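## 4. Fitting and Clamping the Tray
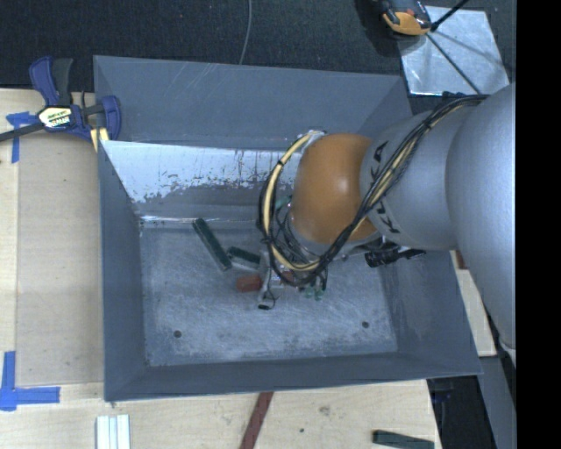
*Fig. 4-1. Tray on the tabletop, with a bar clamp at the table edge and blocks on the tray floor.*

Read this section before you put any parts in the Curura sorting tray. The tray must sit flat and stay put while it is in use. Allow 15 minutes for a first set-up.

### 4.1 Placing the tray

1. Clear the tabletop and wipe it with a dry cloth. Grit under the tray will mark the wood.
2. Set the tray down with the wide rim facing up and the sloped walls running down to the floor.
3. Press on each corner of the rim in turn. If the tray rocks, turn it a quarter turn and try again. If it still rocks, slide a thin shim (part no. 1796) under the low corner.
4. Leave some clear table along at least one side for the clamp.

### 4.2 Clamping

1. Open the bar clamp wider than the tabletop is thick.
2. Fit it over the edge of the table with the handle outside the tray area.
3. Tighten by hand until the jaws stop moving. Do not use a wrench.
4. Push the tray sideways from the rim. It should not slide.

**Caution:** Do not clamp on a sloped wall. The walls are thinner than the rim and will bend.

**Note:** Short clamps may not reach over a thick top. The long clamp is part no. 3073.

### 4.3 Loading the blocks

1. Put the blocks in by hand, one at a time. Do not tip them in from a box.
2. Lay long blocks flat on the floor of the tray. They can point in any direction.
3. Keep short blocks away from the bottom of the walls, where they tend to wedge.
4. Stay under the load limit – up to 900 grams for the whole tray.

Color does not matter for loading. Green and brown blocks can be mixed.

### 4.4 Cleaning

Dust and small chips collect on the floor and in the seams. Take out all blocks, brush the seams toward the middle, then vacuum. Wipe with a damp cloth and let the tray dry before reloading.

Scuffs and flaking on the walls do not affect use. Sand down any raised edge you can feel with a fingertip. Replace the tray if a wall is cracked or a seam has opened – do not patch it with tape.

Section revised 24 July 2024, L. Mok. Send corrections to Hui-mei Kwok.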